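Test kitchen notebook, Clarkow
19 September 2022

Second trial of the lentil and barley soup for the Flustgate menu. Last time the barley took all the liquid and by the end of service the pot was like porridge. Everett asked me to cook the barley apart and join it only at the pass, so today I tried this.

Barley: 625 g dry, rinsed twice, simmered 16 minutes with the lid on, then left standing off the heat. Still a little hard in the centre, but I think this is correct, as it continues to soften in the bowl. I spread it on a flat tray to cool and put a spoon of oil through it. The grains stayed separate, no clumps.

Base: onion, carrot, celery, brown lentils, the dark stock from the freezer. I wrote 1,000 mL of stock on the sheet but it needed more, I added two ladles and did not measure them. Must be measured next time. Lemon at the end, not before. The colour is better like this.

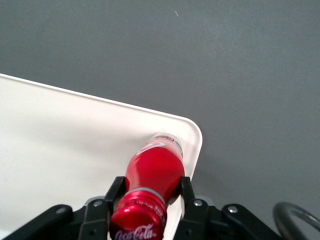 Entry by Behrouz Kermani, read by E. Nguyen-Tran

Weight of one full bowl came to 418 g with the barley in. Everett finds this too big for a first course and I agree with him, though for lunch it is a good portion. We could keep two bowl sizes, but then the dish room has one more shape to stack and they already complained in January.

Taste: the salt is fine. Cumin is too strong, it covers the lentil flavour. I will toast it less and use half. Everett would like some sour thing on top, maybe yogourt, maybe pickled turnip. I prefer the turnip, for the crunch.

I held one portion in the warmer for around an hour with the barley already mixed, to compare. It thickened again, less than the first trial, but I would not serve it. So the barley stays separate and whoever is on the pass must be shown the scoop.

To do: new label for the barley tub, ask Nuken if they have the smaller lentils, repeat the base with the stock measured properly.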